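Taller compartido Bendamico · Registro de incidencias
Incidencia 83: el brazo no abre la puerta del armario superior en simulación (tirador derecho)
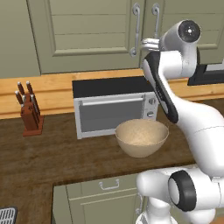
Datos generales

Proyecto: Tollevach (brazo de cocina, trabajo en el simulador antes de montar nada real)
Estado: abierta, con solución parcial
Prioridad: media
Abierta por: el grupo del brazo, turno de tarde
Última actualización: octubre

Descripción del problema

La tarea consiste en llevar la pinza hasta el tirador derecho del armario superior, cerrar los dos dedos y tirar de la puerta hacia fuera. El brazo llega bien a la altura del tirador. El fallo aparece después: en muchos intentos los dedos se cierran y el simulador informa de contacto, pero al comenzar el tirón la pinza resbala y la puerta queda cerrada. En otros intentos el antebrazo toca el borde del cuenco y la ejecución se para por colisión.

Pido disculpas si alguna palabra técnica no es la correcta en español. He aprendido estos términos en los manuales en inglés y no siempre encuentro la traducción. Cuando escribo "tirón" quiero decir el movimiento de la muñeca hacia atrás, con la pinza ya cerrada.

Cómo reproducirlo

1. Cargar la cocina con la encimera en L, el horno de sobremesa y el cuenco delante del horno.
2. Poner el brazo en la postura de reposo y lanzar la tarea "abrir_superior_derecha".
3. Esperar hasta que la pinza esté al nivel del tirador.
4. Mirar la fuerza de los dedos en el panel durante el cierre y durante el tirón.

Con una serie de 100 intentos y la configuración original, la puerta se abrió en 40. No separé los fallos por tipo en esa primera serie, fue un error mío.

Lo que ya se probó

Entrada 1. Subí la fuerza de cierre de los dedos. No hay diferencia clara. Con valores muy altos la pinza empieza a vibrar contra el metal del tirador y es peor que antes.

Entrada 2. Revisé el modelo de colisión de los tiradores. Los dos son curvos y tienen las puntas en forma de voluta, pero la malla de colisión que usa el simulador es una caja recta. Por esto los dedos se cierran sobre una superficie que no coincide con la que se dibuja. Creo que es la causa principal del resbalón.

Entrada 3. Cambié la caja por una cadena de cápsulas que sigue la curva. Los tiradores están muy cerca uno del otro, así que tuve que hacer las cápsulas más finas para que el dedo izquierdo pueda entrar en el espacio entre los dos. Repetí la serie de 100 con la misma semilla: 83 aperturas. Los intentos restantes los miré uno por uno. En 7 el antebrazo toca el cuenco; en los demás la pinza suelta el tirador a medio camino.

Entrada 4. Probé a quitar el cuenco. La colisión desaparece, como es lógico, pero no quiero cerrar la incidencia de esta manera. El cuenco forma parte de la cocina de referencia y las otras tareas lo necesitan. Lo he puesto otra vez en su lugar.

Entrada 5. Añadí un punto intermedio en la trayectoria para que el codo suba antes de que la muñeca avance. Ayuda con el cuenco, pero el antebrazo pasa entonces más cerca del tirador del horno. Todavía no tengo una serie completa con este cambio.

Respuesta del grupo de simulación (Radthorpe)

Hemos mirado tus archivos. De acuerdo con lo de la malla. El modelo de armario viene de la biblioteca Pereyra y todos sus tiradores decorativos tienen la misma caja recta, también los de los cajones. Para el tirador del cajón inferior no importa mucho, porque es una barra simple. Sube por favor tus cápsulas a la carpeta común y las ponemos como versión por defecto.

Sobre las pinzas que sueltan a medio camino: comprueba la dirección del tirón. La puerta gira sobre las bisagras y la muñeca debería seguir un arco. Si la orden es una línea recta, los dedos acaban trabajando de lado.

Mi respuesta

Gracias, era una línea recta. No lo había pensado porque en el cajón funcionaba bien. He cambiado la orden por un arco con centro en el eje de las bisagras. Hice solamente unas pruebas sueltas y la puerta se abre más lejos que antes. Las cápsulas ya están en la carpeta común, con una nota sobre el grosor.

Pendiente

- Serie completa con el arco y con el punto intermedio del codo, misma semilla.
- Medir la distancia mínima entre el antebrazo y el horno en toda la trayectoria.
- Repetir la tarea con el tirador izquierdo, que baja más que el derecho y quizás permite un agarre más cómodo.
- Decidir si bajamos la velocidad del cierre. Por mi parte, prefiero esperar a los resultados de la serie.

Dejo la incidencia abierta. Si alguien usa la misma cocina esta semana, le pido que no cambie la posición del cuenco sin escribirlo en este registro.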